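Risari planner: two-arm update

The new version of the Risari planner went onto the two-arm cell at Istovberg in November. The main change is in how the arms share the space. The old planner locked the whole work surface whenever one arm moved, so the other had to wait. Now each arm reserves only the volume it will sweep in the next 12 control steps and gives it back as it goes.

Krystyna Brzozowska rewrote the collision checker to go with it. It keeps both arms in one model, cable loops included, and treats each cable as a fat tube – crude, but quick enough to run inside the control loop. 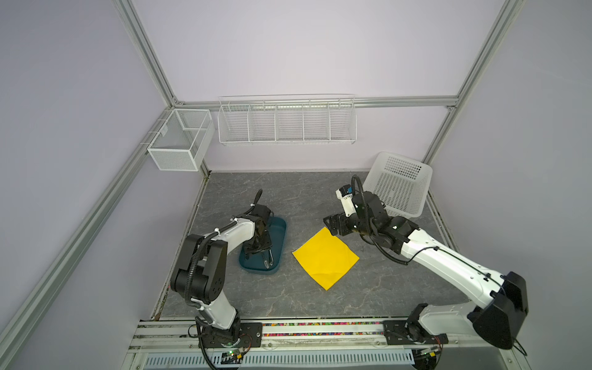
Cloth is still the weak point. Perception finds the corners well when the fabric lies flat and poorly once it has been folded. Clear plastic gives the depth estimate trouble too, and for now we fall back on the wrist view. We have 2,823 labelled grasps to retrain on, of which 72 are of transparent items, so more of those are needed.

The replay tool is in the Hlongwane branch. Please send logs with any bug report, and note which arm was leading.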